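Flora Pollock
1/ I moved to Bendham in November, and I want to write down what I learned about mending clothes by hand. My English is not perfect, so please be patient with me.

2/ At home my grandmother repaired everything. Here I brought one coat to a shop and the price for a new lining was more than I paid for the coat. So I started to do it alone, in the evening, at the table.

3/ First lesson: wash the piece before you mend it. I did not do this with my gray trousers. The patch was new cotton, it became smaller in the first wash, and now the knee looks like a raisin.

4/ Second lesson: the thread should be a little weaker than the fabric. If the seam must break one day, it is better that the thread breaks. You can sew again a seam, but a torn cloth is more difficult.

5/ Scissors. Mine have red handles and I am strict with them: no paper, no tape, no opening of packages. My husband knows this rule and he has his own pair in the kitchen.

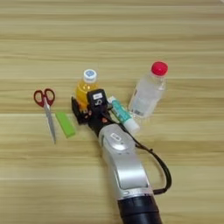

6/ Darning socks. I put a small jar inside the heel and I work in rows, first in one direction, then across. Do not pull the thread tight. I leave a very small loop at the end of each row, as my grandmother did.

7/ Somebody asked where I buy wool. There is a shop in Tavares that sells the ends of old rolls by weight. They are closed on Sunday, I learned this after 300 steps uphill from the station.

8/ Next I will try the elbows of a green sweater. If you know how to make a patch on knitted fabric which does not become stiff, please write me below.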